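4. Setting up the hook wall

This section covers the vertical test area used with the Kerkell two-arm build. Finish section 3 (mounting the arms and routing the cables) before you start. You will need the controller switched on for the last part only.

What you need

- One large sheet of plain green paper or fabric
- Black tape and masking tape
- Four clear adhesive hooks
- Small things to hang: a lanyard, a key on a ring, a short key chain
- A tape measure and a soft pencil
- A cloth and a little surgical spirit for cleaning

4.1 Fixing the sheet

1. Switch off both arms at the controller and fold them back to the rest position.

2. Wipe the wall down and let it dry. Tape will not hold on dusty emulsion.

3. Hold the sheet against the wall and mark the top corners in pencil. The lower edge can stop short of the floor.

4. Tape the top edge first, then the sides. Use black tape where the sheet pulls hardest, usually the upper corners, and masking tape to hold the rest. Run the tape diagonally across a corner that keeps lifting.

5. Smooth the sheet outwards with your palm. Slight creases do no harm. A fold deep enough to throw a hard line of shadow should be taken out.

Note: Avoid glossy paper. We used some on the first version and the head camera lost the clear hooks in the glare.

4.2 Fixing the hooks

1. Draw a faint level line across the middle of the sheet, within easy reach of both grippers.

2. Mark four points along the line. Leave enough space between them for an open gripper to pass without brushing the next item.

3. Peel the backing from each hook and press it on firmly for 60 seconds.

4. Leave the hooks overnight before hanging anything on them. If you are using fabric, cut a small window behind each hook so the pad sticks to the wall itself.

5. Hang one item on each hook you plan to use. Keep to light things. The Tivari grippers will close on a thin ring, but they pull sideways more than you would by hand, and a heavy bunch of keys will bring the hook off with it. 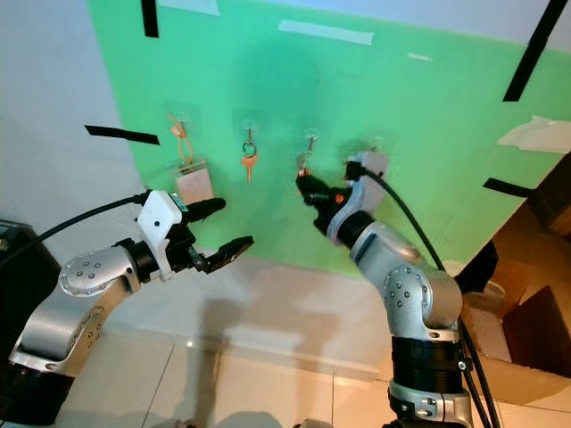

4.3 Teaching the reach

1. Clear the floor between the arms and the wall. Push boxes and cases out to the sides, beyond the reach of either elbow.

2. Switch on the controller and wait for both status lights to go steady.

3. Set the speed limit to 10 per cent. Leave it there for all of this section.

4. Open both grippers fully.

5. Bring the right arm up from below until the fingertips are level with the bottom of the item you want. Stop there and save the point as APPROACH.

6. Move in slowly until the item sits between the fingers. Save this as GRIP.

7. Close the gripper, raise it until the ring clears the lip of the hook, then draw it straight back. Save both points.

8. Do the same with the left arm for the hooks on its side.

CAUTION: Keep your hands out of the space between the grippers and the wall while the controller is on. The arms do not sense contact and will press against whatever is in the way.

CAUTION: Check the cable loop at each wrist before you run a saved path. A loop that hangs well at rest can catch on the elbow when the arm is raised.

4.4 If something goes wrong

The item swings when touched. Lower the APPROACH point slightly and come in more slowly.

The gripper closes on nothing. The hook has probably crept down the wall. Compare it with the pencil line and save GRIP again.

The arm stops with error 33. A joint has reached its limit. Back away by hand control and move the base closer to the wall.

Go on to section 5 for hanging items back on the hooks.

Last revised December 13, 2025

Comments (3)

tin_lid
Does the sheet have to be green? I have a roll of dark blue left over.

benchmouse
Blue worked for me. I had to set the camera exposure again afterwards.

oldgreyvan
Step 4 in 4.2 is worth doing. I hung mine after an hour and two hooks were on the floor by teatime.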